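Wer zu Jasmina Ionescu will, muss klingeln und dann warten. Sie sitzt meistens ganz hinten in der Wohnung, wo es still ist, und übersetzt Briefe. Keine Geschäftsbriefe, sondern Familienbriefe, alte, die jemand auf einem Dachboden oder in einer Schublade gefunden hat und nicht lesen kann. Ich habe mit ihr einen langen Nachmittag gesprochen, und es gab dazu sehr starken Kaffee. 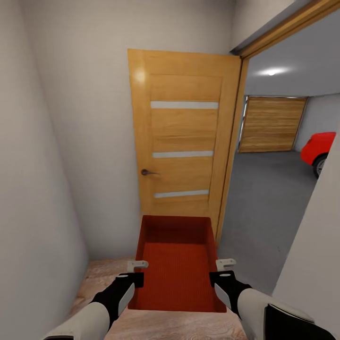 Dristden, im Oktober. Frau Ionescu hat mit dieser Arbeit vor acht Jahren begonnen, und es war ein Zufall. Eine Nachbarin brachte ihr einen Umschlag mit Briefen der Großmutter, geschrieben auf Rumänisch, mit Bleistift, auf sehr dünnem Papier. „Ich habe gedacht, das mache ich an einem Abend“, erzählt sie. „Es wurden drei Wochen. Die Frau hat geschrieben, wie sie gesprochen hat, ohne Punkt, ohne Komma, und manche Wörter kannte nur ihr Dorf.“

Seitdem kommen die Leute zu ihr, manche auch aus Kistbridge. Es hat sich herumgesprochen, dass sie nicht nur die Wörter überträgt, sondern auch fragt, wer wem geschrieben hat und warum. Der größte Auftrag waren 182 Briefe zwischen zwei Brüdern. Der eine war Müller geblieben, der andere ging zur See. „Am Anfang streiten sie über ein Pferd“, sagt sie. „Am Ende streiten sie immer noch über das Pferd, aber da ist das Pferd schon lange tot. Ich habe die beiden sehr gern bekommen.“

Ich wollte wissen, was das Schwerste ist. Sie hat länger überlegt, als ich erwartet hatte. Die Handschrift, meinte sie zuerst, dann nahm sie das wieder zurück. An eine Handschrift gewöhnt man sich nach einigen Seiten, sogar an eine schlechte. Schwer sind die Anreden. Im Rumänischen gibt es zwischen dem Du und dem Sie noch eine dritte Stufe, höflich und doch vertraut, und im Deutschen fehlt sie. „Wenn eine Tochter so an den Vater schreibt, dann muss ich wählen. Mit Du ist sie zu frech, mit Sie ist sie zu kalt. Ich schreibe meistens Du und mache eine Anmerkung. Zufrieden bin ich damit nie.“
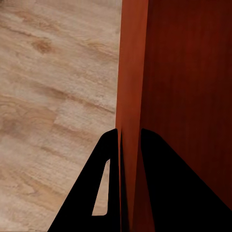

Anmerkungen solle man überhaupt sparsam verwenden, findet Desta Asfaw, denn ein Brief mit vierzig Fußnoten sei kein Brief mehr, und die Enkel wollten die Stimme hören. Lieber ein Wort ein bisschen falsch und dafür lebendig. Frau Ionescu kennt diese Meinung gut, die beiden arbeiten seit längerer Zeit zusammen und sind darüber nicht einig geworden. „Wir lesen uns alles gegenseitig laut vor“, sagt sie. „Er streicht meine Fußnoten, und ich schreibe sie wieder hinein.“

Ihre Arbeitsweise ist einfach. Zuerst schreibt sie den ganzen Brief ab, in der Originalsprache und mit allen Fehlern. Für eine Seite braucht sie dazu manchmal einen Vormittag. Dann lässt sie die Abschrift eine Nacht liegen. Erst am nächsten Tag beginnt sie mit dem Deutschen, und zwar mit dem Ende, weil die Leute am Ende eines Briefes oft sagen, was sie eigentlich wollten. Geld, zum Beispiel. Oder dass jemand kommen soll.

Am Donnerstag nimmt sie keine neuen Aufträge an, da telefoniert sie mit den Familien. Solche Gespräche hat sie früher gefürchtet. Es kommt vor, dass in den Briefen ein Kind steht, von dem man in der Familie nichts wusste, oder eine Schuld, die nicht bezahlt wurde. Soll man das übersetzen? „Ich übersetze alles“, sagt sie. „Aber ich rufe vorher an. Ich frage, ob sie sitzen.“ 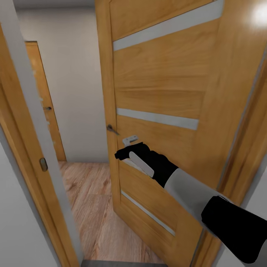

Man müsse nicht alles wissen, schrieb dagegen eine Leserin, als wir das Gespräch in der letzten Ausgabe angekündigt haben. Ihre Mutter habe die Briefe aus der Verlobungszeit verbrannt, und sie habe es ihr nie übel genommen. Ich habe Frau Ionescu diese Zeilen vorgelesen. Sie nickte. Auch ihre eigene Mutter habe vieles weggeworfen, erzählte sie dann, nur die Rezepte nicht, und auf der Rückseite von einem Rezept für Quittenbrot stehe ein halber Brief an eine Freundin. Die andere Hälfte sucht sie immer noch.

Vom Geld spricht sie ungern. Der kleine Verlag Cemis hat eine Auswahl der Müllerbriefe gedruckt, 2.000 Stück, und zu ihrem Erstaunen sind nur noch wenige übrig. Reich wird man davon nicht. Vormittags unterrichtet sie deshalb noch, und die Briefe bleiben für die späteren Stunden. 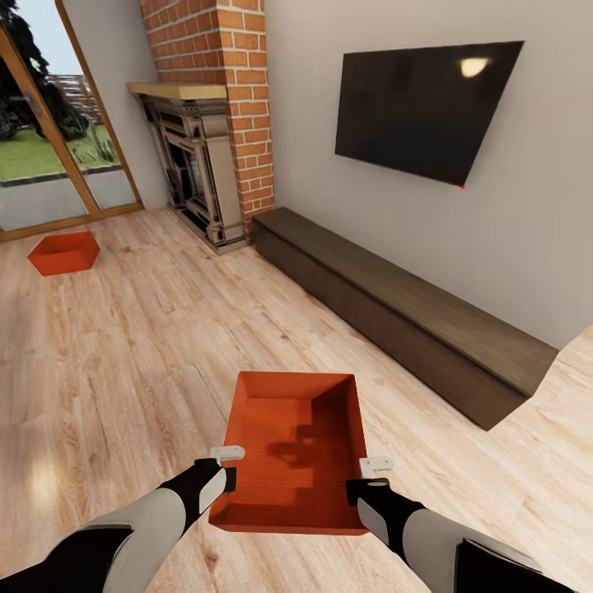

Was rät sie jemandem, der zu Hause alte Briefe findet?
„Zuerst nichts sortieren. Die Reihenfolge, in der sie liegen, hat jemand gemacht, und sie sagt mir oft mehr als das Datum. Keine Büroklammern, kein Klebeband. Und fragen Sie die älteste Person in der Familie, bevor Sie mich fragen.“

Zum Schluss zeigte sie mir die Seite, mit der sie gerade kämpft. Es geht um ein einziges Wort, das entweder „Brunnen“ heißt oder ein Familienname ist. Herr Asfaw ist für den Brunnen. Sie wartet noch auf eine Antwort aus dem Dorf.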